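Basdale Community Help
Household and Travel > Luggage and Bags

Carry-on allowance for a soft bag on a connecting itinerary

Posted by Bermúdez Travel Desk, Monday

Our office arranges travel for a small group of visiting lecturers. One of them will fly out with one carrier and return with another, and the two publish different limits for the personal item. The bag in question is a soft fabric one with no frame, and it measures slightly over the smaller limit when full. We would like to know which limit applies, and whether a soft bag is measured full or empty. The written policy we were sent (page 5 of the fare conditions) does not address either point.

2 replies

Brerinetti Office Services

The limit that applies is normally the one set by the carrier operating each flight. When both flights are issued on a single ticket, one baggage policy may govern checked bags for the whole trip, but cabin items are still commonly checked against the rules of the aircraft being boarded. We advise our own travelers to pack for the smaller of the two limits.

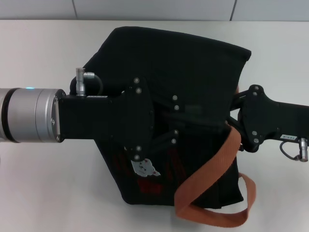
As to measurement, a soft bag is assessed as presented at the gate. If it fits the sizer without force, staff will generally accept it, even where the maker's stated dimensions are larger. Pockets on the outside are the usual cause of difficulty — a water bottle or a folded umbrella can add enough depth to fail the test. Handles and straps are counted by most carriers, and should be tucked in before the bag is placed in the sizer.

We would also recommend weighing the bag. Some fares set a weight limit for cabin items and state it separately from the dimensions, often under a different heading. Please request written confirmation from the carrier and have the traveler keep a copy.

bultico_108

Agree with the above. Buy the larger cabin allowance when you book if there is any doubt, as the charge at the gate is usually higher. Form 511 on the Basdale downloads page has a packing checklist, although the sizes listed on it are out of date.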